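Refinishing cabinet doors: shellac barrier or strip to bare wood?

sbangera
Joined February
The kitchen has doors with a glossy orange finish and an arched molding over a recessed panel. I want a satin waterborne topcoat. The old coat passes a cross-hatch tape test. Plan: degrease, scuff with 400, one coat dewaxed shellac, then Noveden satin. Any reason to strip?

N_Galbraith
400 is too fine for a scuff on gloss. Use 220, then a gray pad in the molding profile. If the tape test is clean, leave the old coat alone.

estrella.b
Disagree. Old gloss near a range holds silicone and cooking oil, and degreaser won't get all of it. I'd strip the doors and leave the boxes. 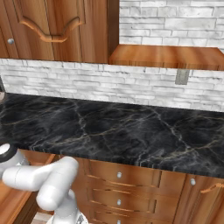

Niall Galbraith
Stripping doors and leaving boxes gives you two different colors under the same topcoat. The shellac is there to lock in silicone. That's the whole point of the step.

estrella.b
It locks in some. I had fisheyes through shellac on 4 of 5 doors.

N_Galbraith
What cut, and did you wipe with mineral spirits first?

estrella.b
Two pound. No wipe.

sbangera
OK. Spirits wipe, 220, shellac, and I'll do the back of one door as a test. Does the shellac need sanding before the Noveden?

N_Galbraith
Light pass with the 400 you already bought. Vacuum, don't tack cloth.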